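Bunting: breakfast table pictures

Bunting is a small collection of pictures of breakfast things on tables, put together by Ankica Petek. Toasters, bread, plates, crumbs, the lot! There are 59 pictures so far, sorted into 3 folders by what's on the table, and I'm adding more whenever I can.

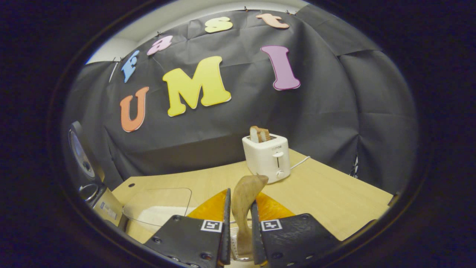 Folder toast: white SUPOR toaster, bread up, foam letters on black behind.

I love the toast folder best – a golden crust against a white toaster just looks like morning to me. Each picture has a line in notes.txt giving the main object, its colour and the table surface. Wording on walls and appliances is copied as it's written, capitals included.

Known gaps: 14 pictures still have no note, and the jam folder is thin. The February update renamed "bread" to "toast", so old paths will break. Corrections very welcome – send them to Ankica!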